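Justham wiping method

The Justham wiping method, sometimes just "Justham wipe" -- a way of teaching a robot arm to clean marks off a flat surface with a cloth. Worked out by Yến Trương and Nhung Hoàng at the Trodholm lab. Named after the test bench it was first tried on, not a person.

Background

Older wiping programs followed a fixed back-and-forth path over the whole table. Slow, and hard on the cloth. They also pressed with the same force everywhere, so a stubborn mark got no more attention than a clean patch. Trương's idea was to let the robot look first, choose a mark, then wipe there and look again.

Method

A person guides the arm through the job by hand controls while the head camera and joint positions are recorded. The first set had 400 of these demonstrations, later grown to 850. A policy is then trained to copy them, predicting short bursts of movement from the newest camera view. Marks are drawn in dark strokes on a white top, differnt shapes and places each time. The cloth is bunched in the gripper, never folded. Folding was tried early on and dropped.

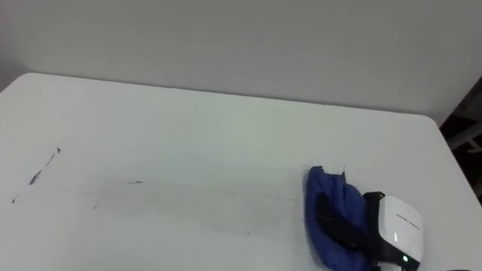 Page last changed: August, 4:00 pm

Blue cloth on a white table is the usual setup, picked for colour contrast. The cloth hides part of the surface during a stroke, so the policy keeps a short memory of 4 past views. Without it the arm tends to go back over the same spot and leave other marks alone.

Results

In the main test the robot cleared the table in 309 of 400 trials. Most failures were small specks left near an edge, or faint grey smears spread by a cloth that was already dirty. Dropped cloths were rare. A trial counts as failed if any mark is still visible to the judge, smears included -- a rule Hoàng has defended, though it makes the numbers look worse than in earlier work.

Related work

The Clarnovberg method uses a force sensor at the wrist and no camera memory. Better on dried marks, slower overall. The Đinh variant keeps the Justham training but adds a second arm to hold the object steady, mostly for trays and cutting boards. Neither has been tested on curved surfaces. Section on cloth wear still needs to be writen.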